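April, past eleven at night

Six hours of teleop today and my right thumb has opinions. Kurent wants 50 clean demos of the plate task by the end of the month. I have 4. At this rate the robot will learn patience long before it learns plates.

The button box was the morning's project. In the sim it is a pale little thing with three buttons, and steering a fingertip onto one of them by remote control is like ringing a doorbell with a fishing rod. I talked to the arm the whole time. It was not interested.

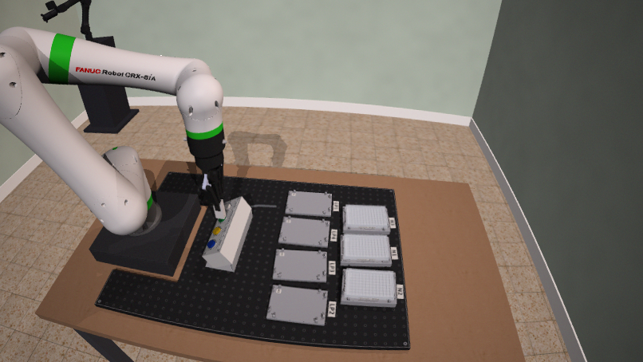
Fingertip on the green button, blue and yellow spared.

After lunch I moved on to the plates. The trick, which I wrote on a sticky note and then lost, is to line up high and come straight down. If I fix the angle late, the wobble goes into the recording, and the policy will copy my wobble faithfully, as children do with swearing.
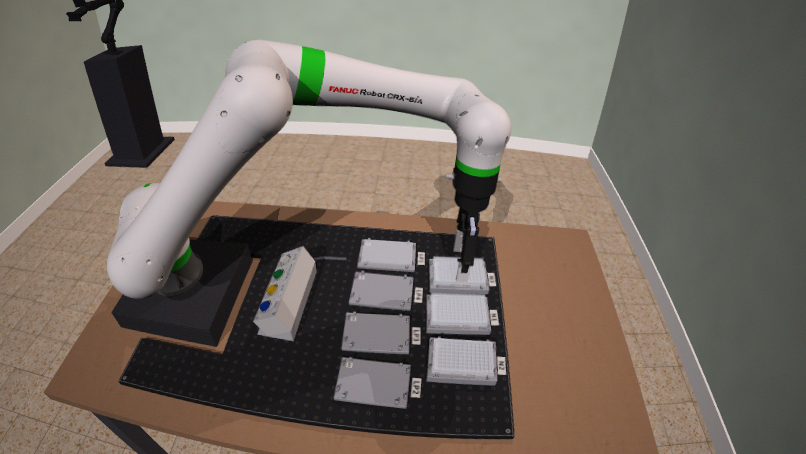
Episode 2347 in the shared log is mine, and I have already flagged it for deletion. I hesitated over the well plate for so long that the viewer showed a flat line. Acharya's notes say to keep the hesitations because they are "informative." They inform the world that I was hungry.

Ekdale is supposed to send the new hand controller tomorrow. Early start, so bed. Must remember to save before I quit this time.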